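Cuaderno del taller — marzo de 2024

12 comentarios · 3 veces compartido

Retomo lo de la masa madre donde lo dejé, porque Vlasta me pidió que apuntara las cosas en limpio y no en servilletas. La harina de Liketora ya se acabó (aguantó más de lo que pensaba, la verdad) y hoy abrí la de Wandora, que es centeno integral y huele a campo mojado. Me encanta. Eso sí, bebe agua como una esponja, así que la receta de siempre no me sirve tal cual y toca ajustar a ojo.

Lo que hice: 400 gramos de harina, 30 de masa madre ya activa, sal la de costumbre y agua hasta que la mezcla dejó de parecer cemento. Wafula insiste en que se eche el agua toda de golpe y yo sigo echándola en dos veces, qué le voy a hacer. En la primera mezcla quedó durísima, con grumos secos en el fondo del bol. La dejé tapada mientras fregaba los moldes y cuando volví ya era otra cosa, mucho más suelta, pegajosa pero manejable con la mano mojada.

El bote de Ilell (el cultivo viejo, el de la tapa rayada) sigue con ese olor a acetona que no me gusta nada. Lo he refrescado dos veces seguidas con harina nueva y algo mejora. El de Waweru en cambio va como un tiro — dobla antes de la hora de comer y huele a yogur. Si el de Ilell no remonta para junio, lo seco en láminas y lo guardo como recuerdo.

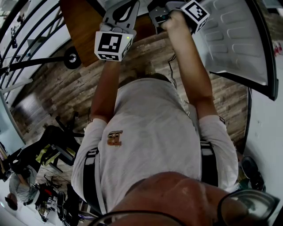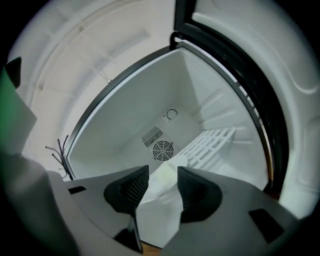 ¿Cuánto aguanta el cultivo en la nevera sin refrescarlo?

Una semana sin preocuparse, dos si lo guardas espeso. Pasado ese tiempo suele revivir, pero le hacen falta un par de refrescos a temperatura ambiente antes de hacer pan con él. El líquido gris que sale encima se puede tirar o remover; yo lo tiro, que si no el pan me sale demasiado ácido. Si hay moho de color, rosa o naranja sobre todo, va todo a la basura y el bote a hervir.

Sigo. Las piezas pequeñas las formé de 106 gramos y se quedaron algo cortas para bocadillo, así que la próxima tanda irá a 158, que además cuadra mejor con la bandeja honda. El molde largo lo llené más de la cuenta y la masa rebosó por un lado, con una costra bastante fea, aunque por dentro la miga estaba estupenda (húmeda, oscura, con su puntito dulce). Wafula se comió el borde quemado y dijo que era lo mejor del pan. Yo habría bajado el horno antes.

Pendiente: comprar otro termómetro, porque el nuestro marca lo que le da la gana; preguntarle a Vlasta si la sal gorda se puede moler en el molinillo del café o si luego me mata; y probar el centeno con un poco de alcaravea, solo en una pieza, por si acaso.

La tanda de hoy queda envuelta en paño hasta mañana. El centeno recién hecho se pega al cuchillo y ya cometí ese error la última vez.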